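Cell notes: looking after the board station at Trustcombe

The board station has now been through its second full service since it was moved from the Riviere building. Members who run similar hands have asked for the details, so the main points are set out below. Most of the time went on the hand and very little on the arm, which needed only its usual grease and a new cable tie at the third joint.

The service was split over two days. On the first, the hand was taken through its full range with no load and the play at each finger was written down before anything was undone. Readings taken after the screws have been touched are of no use for comparison, and the first service suffered from exactly that. The index finger had the most play, all of it at the base joint. The plates were straight and were left in place.

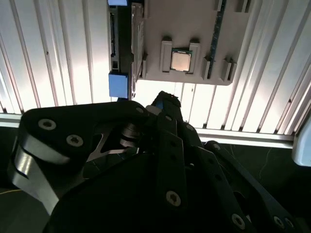 Siebe Van der Linden
Cell maintenance, Trustcombe workshop

The practice board is held upside down in a black vertical mount, component side towards the hand, so the fingers work from underneath. The processor and its socket sit in the middle, with a grey bracket on either side and a dark blue memory slot to the right. Height is the setting that drifts most. If the mount has crept down, the fingertip arrives early and the controller reads the contact as a fault. We set the height with a 20 mm gauge block between the mount and its lower stop, then check it again once the clamp is tight, as the last quarter turn always moves it a little.

The finger plates are black anodised and the screws that hold them are left exposed. This is ugly but makes the job quick. All the larger ones on our hand are silver socket heads. Clean the socket before the key goes in. Dust packs into the bottom, the key rides high and the corners round off, and a rounded screw in a countersunk hole costs a morning. Two were drilled out in the first service for this reason. Thread lock goes on the plate screws only and must be kept away from the joint pulleys.

Fingertips are treated as wearing parts. A slightly worn tip will still press and hold, but the taught contact point shifts as the edge goes. Our rule is to teach the point again at every service and to change the tip when the correction is larger than the program allows. The current program, 662, has a tighter limit than the one before it. Anyone still on the older version should load the new one before teaching, or the work has to be done twice.

The bright panel behind the mount is there for the wrist camera. It gives a clean edge to the board but it also makes the black parts of the hand very dark, and with exposure left on automatic the picture hunts whenever a finger crosses the ribs. Exposure is now fixed. Adoración Bravo has added the value to the station sheet, along with the order for wiping the panel: power off, dry cloth, then top to bottom along the ribs.

Two faults remain open. Error 911 still comes up on some cold starts and clears when the hand is homed a second time. Telmo Cordero suspects the connector at the wrist and has a replacement on order from Skikport. The other is a faint click from the thumb side at full stretch, with no change in the readings. It will be looked at when the plates are next off.

The next service is planned for November. The torque table and the blank sheet for recording play are in the Gevel folder on the shared drive. Please use the new sheet, as the old one has the middle and ring fingers the wrong way round.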